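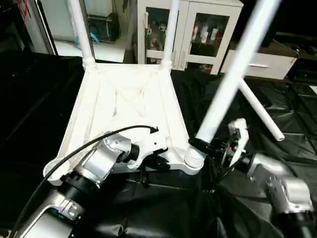

Baidoo Learning Center to Open Children's Reading Room With New Seating

The Baidoo Learning Center will open its children's reading room in October with new plastic chairs supplied by Plokier, the center announced. The order covers 14 chairs from the Zesier line and was approved at a cost of $2,820, including delivery and replacement parts.

The chairs are shipped flat, with the legs packed separately from the seats. Each leg has a threaded end and is screwed by hand into a socket at the corner of the seat. Assembly is done with the seat turned upside down on a covered surface, which protects the finish and leaves all four sockets within reach. 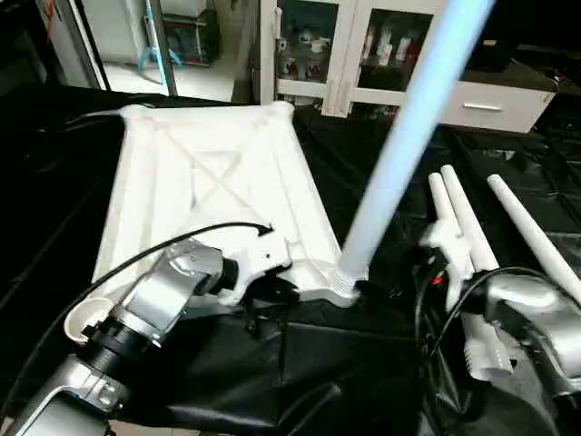 Page last changed: June 10, 2018

Crossed ribs run corner to corner on the underside of the seat. Staff have been asked to start each leg by turning it gently and to stop if the thread binds. A leg that has gone in at an angle should be backed out completely and started again.

"The old benches could not be moved without two adults," said Thảo Diệp, who manages the center's children's programs. "We wanted seats that one person can carry to the story corner and back, and that can be taken apart when the room is needed for other events."

The reading room is on the ground floor of the Harnard Annex and will serve children up to age 11. Eight of the chairs will be placed at the long tables. The remainder will be kept near the picture book shelves.

Leg fittings will be checked for tightness at the start of each school term. Families who wish to register for reading sessions may do so at the front desk during regular hours.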